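Prendetar 家事把持データセット データカード

作成・管理:Herman Rahman
版:第二版(6月に更新)

はじめに

この文書は、Prendetar データセットの内容と使い方を説明するものです。日本語は私の母語ではありませんので、読みにくいところがありましたら、どうぞ教えてください。英語版もありますが、日本の共同作業者のために、日本語版を先に直すことにしています。両方の内容が違う場合は、日本語版のほうを正しいと考えてください。

Prendetar は、手持ちのグリッパーで人が家事の動作を行い、その動作を記録したものです。私たちが知りたいことは一つです。機械は、もう台所の片付けを任せられるところまで来ているのでしょうか。私の今の答えは「一部の作業だけ、条件がよければ」です。この答えに賛成しない人もいると思いますので、判断の材料としてデータを公開します。

収録内容

作業の記録は全部で226本あります。一本の記録は、一つの短い作業の始めから終わりまでです。たとえば、容器を持ち上げて別の場所に置く、かごの中に物を入れる、布をたたんで重ねる、というような作業です。失敗した記録も消さずに入れてあります。物を落とした記録、途中でやり直した記録、最後まで終わらなかった記録には、それぞれ別の印を付けました。

作業の種類は37です。種類ごとの本数は同じではありません。台所の作業が多く、洗濯の作業は少ないです。これは計画したことではなくて、台所の作業のほうが準備が簡単だったためです。次の版では洗濯を増やしたいと思っています。

作業場の仕事も少し入っています。部品を箱に分ける作業と、工具を壁に戻す作業です。この二つは Brunner という小さな加工所の机を借りて記録しました。床に油があったので、三脚が何度も動いてしまいました。そのため、この部分の外部カメラの映像は使わないほうがよいです。グリッパー側の映像には問題がありません。

台所の作業について

台所の作業は簡単に見えますが、私たちの評価では一番むずかしい種類でした。理由はいくつかあります。まず、金属の容器は表面が光を反射しますので、深さの推定がよく外れます。円い形の物は、指の中心が少しずれるだけで回ってしまいます。人間の手は、すべり始めたことを感じて、考えないで力を変えます。同じことを機械にさせるのは、まだ大変です。 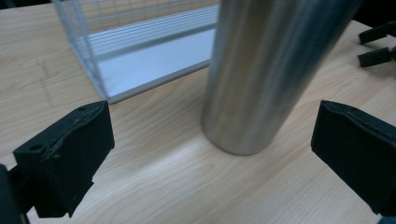 もう一つの問題は、細い針金でできた物です。人間は、すき間があっても「これは一つのかごだ」とすぐに分かります。ところが、私たちが試したモデルは、針金の向こうにある物をかごの一部だと思ったり、かごがないと思って手を進めたりしました。後者のほうが困ります。かごが押されて動いて、その後の動作が全部ずれるからです。

グリッパーを二つ使う作業では、さらに時間の問題が出ます。片方が物を支えている間、もう片方は待たなければなりません。人が操作している記録では、この待ち時間がとても自然です。学習したモデルは早く動きすぎるか、いつまでも待っているか、どちらかになることが多いです。待つことを教えるのがこんなにむずかしいとは、私は始める前に考えていませんでした。

評価の結果(参考)

基準として、Bramach という私たちの内部モデルを使いました。一つの作業につき30回ずつ試しました。成功の条件は、人が手を出さないで最後まで終わることです。時間の制限はありますが、ゆるく決めてあります。

結果を短く書きます。平らな机の上で、硬くて光らない物を一つだけ動かす作業は、かなり安定していました。光る容器の作業は、照明が変わると成功が大きく減りました。布をたたむ作業は、一回目の折りまではよいですが、二回目から形がくずれます。かごに物を入れる作業は、かごの口が広ければ成功しますが、ふちに物が当たると、そのまま押し続けることがありました。

詳しい数字は、評価フォルダの中の表を見てください。この文書に成功率を書かない理由は、照明の条件を付けないで数字だけが引用されるのを避けたいからです。前の版で一度そうなって、訂正に長い時間がかかりました。

家庭で使えるか、という質問について

この質問を一番よく受けます。私の考えでは、食器の片付けを全部任せるのはまだ早いです。人が近くにいて、決まった場所の決まった物を運ぶだけなら、試す価値があります。作業場のほうが家庭より先に進むと思います。作業場では物の位置を人が決めることができますが、家では家族が毎日違う場所に物を置きます。私の家でも同じです。

共同研究の相手の Podaler からは、「遅くても、落とさなければ役に立つ」という意見をもらいました。私もだいたい賛成です。ただし、遅い機械の前で人が待つことになる作業では、この考え方は使えません。夕食の後の台所は、その例だと思います。

ファイルの構成

記録ごとに一つのフォルダがあります。中には映像、グリッパーの開き幅、手先の位置、作業の説明文が入っています。説明文は日本語と英語です。日本語の説明文は最初に私が書き、後で日本人の同僚が直しました。まだ直っていない文には「未校正」と書いてあります。

時刻は映像を基準にそろえてあります。第一版では位置のデータが少し遅れていましたが、第二版で直しました。第一版で学習したモデルと結果を比べるときは、この違いに注意してください。静止画だけが必要な人のために、約3,000枚を別のフォルダに入れました。

分かっている問題

・操作した人は全員右利きです。左手側のグリッパーの動きは少し硬いです。
・指のパッドは使っている間に傷みます。交換した日は記録していますが、傷みの程度は記録していません。
・ガラスの物はほとんど入っていません。
・夕方に記録した一部の作業は、窓からの光が途中で変わります。
・第一版の作業名のうち、「置く」と「戻す」は区別がはっきりしていませんでした。第二版では、元の場所に置く場合だけを「戻す」としました。

利用の条件

研究と教育の目的には、自由に使うことができます。製品に使いたい場合は、先に連絡してください。人の安全に関係する判断を、このデータだけで行わないでください。論文などで使うときは、データセットの名前と版を書いてください。

連絡

間違いを見つけた方は、記録の番号と一緒に、課題の一覧に書いてください。返事は遅いかもしれませんが、必ず読みます。洗濯の作業の記録を提供してくださる方も探しています。タオルだけでなく、ボタンのあるシャツの記録があると大変助かります。

Herman Rahman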